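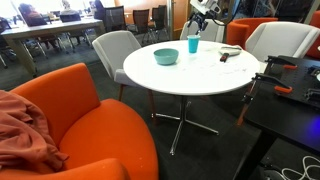
Blog > Around the House > Living Room

Why I stopped buying matching furniture

November 2020, by the Torres Street blogger

I used to be a set person. Sofa, love seat, chair, all in the same oatmeal fabric, all from the same page of the Kurkard catalog. It cost me 800 dollars (on sale!) and I hated it within 2 months, mostly because every stain showed and the whole room looked like a dentist's waiting area.

So in June I sold the love seat and started over, one piece at a time. My only rule was that each thing had to be comfortable enough to fall asleep in. The first find was a green wing chair from the thrift store in Stusness, 34 dollars, with one wobbly leg that I fixed with wood glue and a lot of muttering. Then came a striped footstool that goes with nothing, and I love it!

Color scared me for years. I kept picking beige and telling myself I'd add "pops" later, and I never did. Now I think you should start with the loud chair and let the rest catch up.

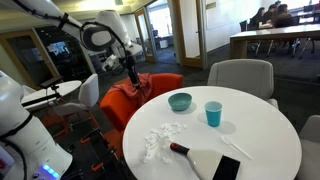

Dark red over bright orange. I'd happily live with those two together.

The rug is still a problem. I ordered samples from Dreduvon, four little squares, and they've been on my floor so long that I vacuum around them. I'm leaning toward the mustard one, but it looks kind of brown after dark, so I may move the lamp first and see.

Last updated: November 2020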